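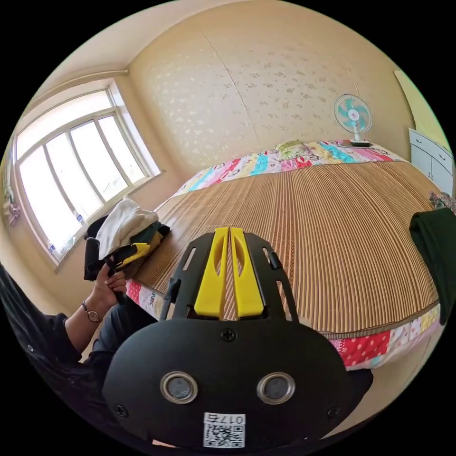

德索西亚（Desosia）项目组月度例会纪要

时间：一月，下午两点开始
地点：厄纳姆（Ernham）办公楼小会议室，斯托特索普（Stotthorpe）那边的同事线上接入
出席：采集组、标注组、训练组全体，奥杜科亚（Odukoya）合作方代表列席

会议开始前，主持人先向各位问了好，也谢谢斯托特索普的同事在网络时断时续的情况下坚持听完了全程。上月纪要宣读后无异议，通过。上次遗留的“衣物类任务命名不统一”一事，标注组说已经改完，旧名字保留了对照表，大家查老数据时还能用。

一、家居布料数据的进展

采集组汇报，到本次会议为止，卧室整理类任务入库的有效片段一共2521条，主要是叠衣服、理布料、把布角提起来再展开这几种动作。大家听了都很高兴，毕竟秋天讨论这个题目的时候，还有同事担心软的东西太难做，怕最后收不上来多少。采集组也老实讲，片段长短差别很大，有的动作一气呵成，有的中间停顿较多，后面切分时需要多费些心思。

讨论中有同事提出，床上的底子会不会太花，竹席的细条纹加上拼布被面，对视觉模型是不是一种干扰。训练组的看法是，真实人家的卧室本来就这样，花一点反而好，只是评测时应当把素色床面和花色床面分开报数，免得混在一起看不出问题。这个意见大家都赞成，写入下面的待办。

二、夹取布角的方法

这一项谈得最久。训练组比较了两种教法：一种是直接让策略从整段示范里学，另一种是先预测布角的夹取点，再接后面的提拉动作。两种方法各在真机上试了130次，后一种在白色布料上明显更稳，深色布料上差距不大。训练组自己也说，深色布料的结果还不好下结论，因为示范本身偏少，希望采集组下个月多照顾一下。

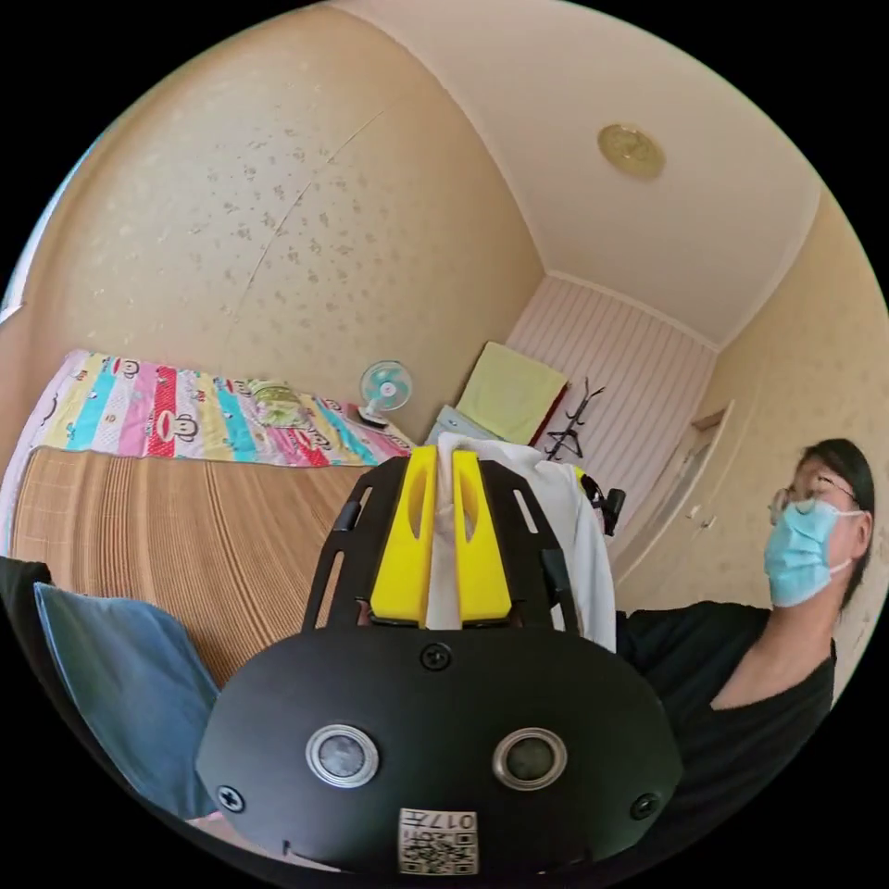 图2　双指夹住白色布料，布料在夹爪右侧垂下

奥杜科亚的代表问得很细，关心夹取点到底是怎么标的。标注组解释说，目前以两指合拢后第一个稳定画面为准，往前回溯20帧作为接近阶段，再往前就归入移动阶段。代表觉得这个办法简单好懂，不过建议对皱得厉害的布料另设一个“无明显布角”的标记，免得标注员为难，硬找一个角出来。标注组欣然接受，还顺便吐了一点苦水，说有些片段里布料堆成一团，两位标注员各有各的道理，最后只好请第三个人来定。

关于视角畸变，大家也聊了几句。鱼眼画面边缘弯得厉害，床沿和墙线都是弧形的，训练组试过先做校正再输入，效果没有提高，边上的内容还丢了一些，所以暂时保留原始画面。斯托特索普的同事有不同意见，认为校正参数可能没有调好，愿意拿自己那边的标定结果再跑一遍。主持人表示欢迎，请他们下次会上讲讲。

三、双手配合的片段

采集组提到，左右手设备的时间对齐比年前好多了，但仍有大约2%的片段对不齐，原因还在查。初步怀疑和开始录制时的先后有关，也有人认为是导出环节的问题，会上没有争出结果，大家同意先把这批片段单独存放，不删除，也暂不进训练集。

标注组还问，只有一只手在夹、另一只手闲着的片段，该算单手还是双手。讨论下来，凡是两侧都有录制的一律归双手，另加一个“辅手未参与”的字段。

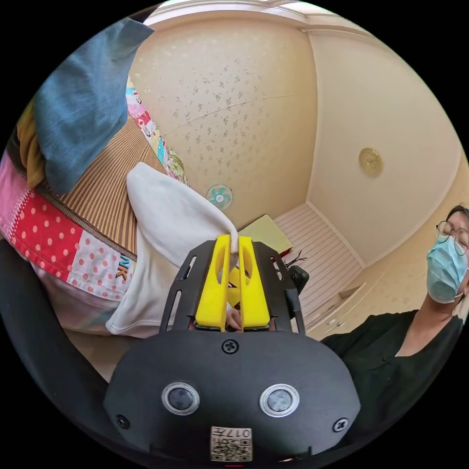 四、待办事项

1. 训练组：按床面花色拆分评测结果，连同深色布料的失败记录一并整理出来，下次会前发给大家。
2. 采集组：补采深色布料的示范，继续排查时间对齐的问题。
3. 标注组：在规范里加入“无明显布角”和“辅手未参与”两项，并附几个有争议的样例。
4. 斯托特索普：用本地标定参数重跑畸变校正的对比。
5. 奥杜科亚：提供他们内部使用的布料分类表，供命名时参考。

五、其他

有同事提议把例会提前半小时，照顾要赶班车的人，大家没有意见，从下月起改为下午一点半。会议室的投影颜色偏黄，看布料对比图时有点吃亏，主持人答应去问问能不能换一台。

会议于下午四点十分结束。如纪要有遗漏或记错的地方，请各位直接在共享文档里改，改完留个言就好。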